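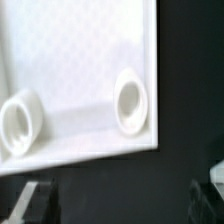 I have spent most of my evenings since June reading the minute books of the Prirnon slate quarry, and I am still only two years in. The quarry closed its upper level in the winter of 1893, and I wanted to know what happened to the people who had worked there.

The wage ledger lists 675 names before the closure. By the next autumn there are 159. The clerk doesn't comment on the difference. He rules a line, carries the totals over and starts a new page about the price of rope.

A lot of the men seem to have gone to Bivitgate, where the docks were taking on casual labour. The parish relief book there shows a run of new surnames that match the quarry list, though spelling was a loose business and I wouldn't swear to all of them. Relief was paid in bread and coal tickets. You had to have lived in the parish for a set period to get anything, so the newest arrivals, who needed it most, were turned down. Some applied again under a cousin's address — the clerk there did notice, and wrote "same man" in the margin.

The women are harder to follow. A few turn up as laundry hands, and two took in lodgers at the same house in Chapel Row. I only found that because of a dispute over a broken window. The rest may have stayed put, as the village school kept roughly the same numbers on its roll all through the slump, which I hadn't expected. I had assumed whole families left together. It looks more as if the men went first and sent money back when there was any.

The quarry company sold its tramway to a firm called Istix, who lifted the rails for scrap. You can still walk the route as far as the old incline, if you don't mind bracken.

Next I want to go through the chapel accounts, which are in a worse state than the ledgers and partly in pencil. There is also a box of letters in the Seneviratne collection that may cover the same winter — I've asked for it, and am waiting to hear when I can go in.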